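Wednesday, May 15, 2019
Dye notebook, Vuvley workshop. Madder on wool, second series

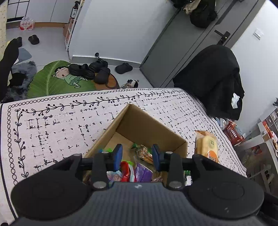
Continuing from the April series, where the reds came out too brown and I could not say if the fault was in the water or in the heat. This time I change only the water. Everything else stays the same as in April: same wool, same alum, same root.

The wool is the two-ply from Figueiredo, undyed, washed twice with the neutral soap. I made small skeins and divided them in 2 groups. Group A goes in tap water from the workshop. Group B goes in the rain water from the barrel at Dindura, passed through a cotton cloth.

Mordant: total dry wool 300 g, alum at the usual proportion, brought up slowly and left in the pot overnight with the lid on. I did not use cream of tartar. In the old notes it is said to make the red more clear, but I want to see first the color without it.

Madder: 600 g of ground root weighed for the whole series, so double the weight of the wool. After sieving I had 269 g of fine powder and the rest was coarse pieces. I mixed both again before dividing, because in April I think one pot received more of the fine part and this made the comparison not fair. The root was soaked from the evening before, each half in its own water.

Heating: very slow, never to boil. The thermometer with the metal clip reads a little higher than the glass one, so I used only the glass one for both pots. Pot A went up faster than pot B and I had to move it to the side of the burner two times. Note for the next time: use the same burner, one pot after the other, even if it takes the whole day.

Results, still wet, so not final:
A (tap water): a deep red, quite even, a little toward brick on the outside of the skeins.
B (rain water): more orange, paler, with a light patch where the string was tied too tight.

This agrees with what the Drosarham booklet says about hard water and madder, that the lime helps the red. I had expected a smaller difference. But I can not yet say it is only the lime, as the heating was not the same in the two pots.

To do:
Dry both groups in the shade and compare in daylight near the north window.
Repeat B with a small spoon of chalk added to the rain water.
Tie the skeins loose, in a figure eight, with cotton and not with the nylon string.
Cut a sample of each for the light test, half covered with card.
Keep the used bath of pot A. It has still much color and could give a good coral on the leftover yarn.
Order more alum, the jar is almost finished.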